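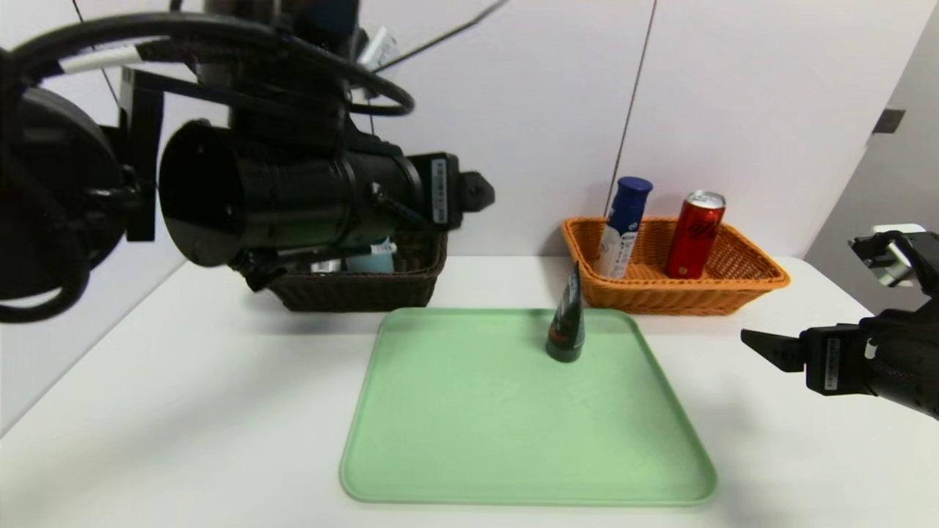 Mon 27 May

So the single is out. Out out, on every app, with our name spelled right this time (the last one had us listed as two different bands for a week, and I'm still a bit sore about it). It's called Ardale, after the street Danuta grew up on, and I have listened to it so many times since midnight that I can't tell if it's good anymore. I think it's good! The bass comes in later than I remembered.

I'd promised myself I wouldn't look at the numbers before lunch and then I looked at them before I'd brushed my teeth. By the time I got to work we were at 500 plays and I had to go stand in the stairwell for a minute. Tien-fu kept texting me screenshots of the same page I was already looking at. Last I checked it was 977, and he wants to stay up until it hits a thousand, but I have an early shift and so does he, so we'll see who cracks first.

The big thing is that Rosalinda Layug played it on her morning show. We weren't expecting that at all. Ambros sent it to her back in April with a note he wouldn't let any of us read, and we never heard a word, and then today Iwona called me from her car yelling so loud that I thought there'd been an accident. I missed the first verse but caught everything from the chorus on. It sounds different on the radio, sort of squashed and louder, and I liked it better that way. Rosalinda said "that's Vimia, with a new one," like there had been old ones that people knew. I've been saying it to myself in her voice all day.

Mom cried. My brother said the drums were too loud, which he says about everything.

Less fun: we still have to sort out who gets what on the songwriting. Danuta wrote the words and most of the tune, I wrote the bridge, and Ambros says the guitar part counts as writing, and maybe it does, I don't know how that works. We talked about it for an hour on Saturday and ended up ordering dumplings. I'd be fine splitting it evenly. I don't think Danuta would, and I get it, it's her street.

Also we've got six songs that are nearly done and three of them need new vocals, and the Clorden show is coming up fast. We're opening for Głowacki, who draw an actual crowd, and our set is supposed to be half an hour. Right now we have maybe twenty-five minutes if Tien-fu tells his long story about the van. Iwona wants to do a cover to fill it out. I want to do the slow one from the old demo, but nobody remembers the second chord, me included.

Practice tomorrow at seven. Need strings, and I have to give Ambros back his tuner.

Just checked again. 981. Going to bed.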